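Catside Cooks Forum > Smoking and Grilling > Low and slow

Pork shoulder stuck at the stall, guests at six. Wrap or wait?

faustino_p
So I've got a nine-pound bone-in shoulder on the Drallholm and it has been parked at the same temp for ages now. I rubbed it last night (brown sugar, paprika, garlic powder, way too much black pepper because the lid fell off) and it went on before sunrise. Everyone shows up at six. My wife is already asking if she should order pizza. Do I wrap it now or leave it alone and pray?

hieuto
Wrap. Butcher paper if you have it, foil if you don't. Splash of apple juice in there and bump the cooker up to 275. You'll be fine, pork shoulder is very forgiving.

Teo Quezada
Gonna disagree with hieuto. Foil turns the bark to mush, and all that pepper deserves a crust! Leave it naked and turn the heat up. I did 90 of these for the church fundraiser in March and never wrapped one.

hieuto
And what time did you eat, Teo? Some of us have kids who go to bed.

Teo Quezada
We ate when it was ready lol

chau_sam
I'm somewhere in the middle. I wait till the bark is dark and doesn't scrape off with a fingernail, then wrap. If yours still smears, give it another half hour. And please leave time for the rest! Two hours in a dry cooler with old towels is what makes mine pull nicely, more than anything I do with the rub.

faustino_p
OK bark is set, I scraped it and nothing came off. Going with foil because that's what's in the drawer. Sorry Teo.

Teo Quezada
I'll get over it. Don't add the juice though, it'll make plenty of its own.

ChauVuong
Jumping in to ask about sauce because I'm doing one of these next weekend. My family won't eat the sweet ketchupy kind. I've been using Grendero cider vinegar with chili flakes and a spoon of sugar, but it comes out so sharp it makes my mom cough.

chau_sam
Warm it just enough to melt the sugar and then let it sit overnight. It mellows a lot. I also put in a little fish sauce, which sounds weird on pulled pork, but try it.

hieuto
Seconding fish sauce. I'd skip the overnight part, I can't taste any difference.

chau_sam
You can't taste any difference because you pour half a bottle of hot sauce on everything :)

ChauVuong
Ha, OK, fish sauce it is. Here's how I was going to do it, tell me if anything looks off:

1. Rub the shoulder the night before and leave it uncovered in the fridge.

2. Smoke at 250 until the bark sets, then wrap in paper.

3. Pull it off when the bone wiggles loose, and rest it two hours in the cooler. 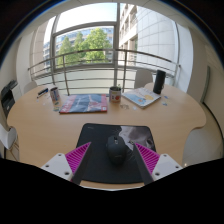

4. Shred, pour the juices back in, sauce on the side.

Teo Quezada
Step 2 is a crime but the rest looks good. Salt it again after you shred, people forget that.

faustino_p
Update: off at 3:40, bone slid right out, it's in the cooler now. Pizza has been called off. Does anybody have a slaw that isn't all mayo?

chau_sam
Cabbage, carrot, lime, a bit of sugar, lots of cilantro. Salt the cabbage first and squeeze it out.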